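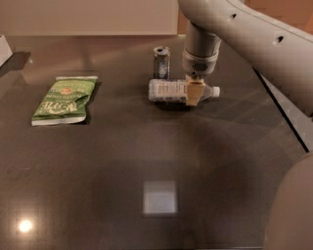 Chapter 7
Packets, Cans and Bottles: Why Food Comes Wrapped

Think about the last snack and drink you had. Before you tasted anything, you touched a package – and somebody had to decide its shape, its thickness, its colour and how you would get into it. Those decisions are a wonderful mix of science, money and plain common sense, and this chapter is all about them.

Start with three things found in almost every corner shop: a bag of crisps, a drink can and a clear plastic bottle. A can stands neatly on its flat base. Lay a bottle on its side and it may roll, though its narrow neck makes pouring easy. A bag of crisps will do neither, but it weighs next to nothing and keeps damp air away from the food. Each is good at something the others are bad at!

In this chapter you will:
find out how metal, plastic film and moulded plastic protect what is inside them
learn to read a label, from the ingredients to the storage advice
compare how much space different packages take up on a shelf
follow the Giscombe survey, in which 264 households kept their empty packaging for nine days

Key words: barrier, film, seal, shelf life, shoulder (of a bottle)

Before you begin
Choose five packages from your kitchen at home. For each one, write down what it is made of, how it opens and whether you can close it again. Keep your notes – you will need them for the Bailly sorting test in Section 7.2.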